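Sorting Small Parts by Tray Before Counting

Counting goes faster when the parts are separated first. The method below is the one used in the Cilis stock guide for screws, washers, clips and other pieces too small to count on the shelf. It works for lots of up to 1,000 pieces. Split anything larger.

What you need

Two shallow trays in different colors
A flat table with a plain top
A count sheet and a pencil
Lidded tubs for finished parts

Steps

1. Clear the table and wipe it down. Dark grit on a light top is easily mistaken for a small washer.

2. Set the trays side by side at one end. Leave the rest of the surface open for spreading.

3. Assign one color to accepted parts and the other to parts that need a second look. Write the assignment at the top of the count sheet. Do not switch colors partway through a lot.

4. Pour out no more than 200 pieces. Spread them in a single layer.

5. Move each piece to its tray. Bent, stripped or unmarked pieces go in the second-look tray, even if the fault seems minor.

6. Count the accepted tray in groups of nine — three rows of three — and make one pencil mark per group. Record any leftover pieces as a separate number.

7. Tip the counted parts into a tub and close the lid before pouring the next batch.

Checking the total

Add the batch counts and the second-look count. Compare the sum with the packing slip. If the difference is 11 pieces or fewer, recount the last batch only. If it is larger, recount the lot. Parts received under the Seren label are packed by weight, so small differences are common and should be noted on the sheet.

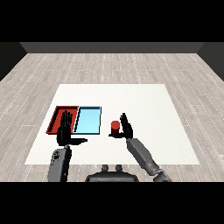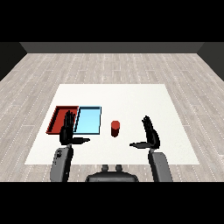
Red and blue trays side by side on the left of a white table (both views).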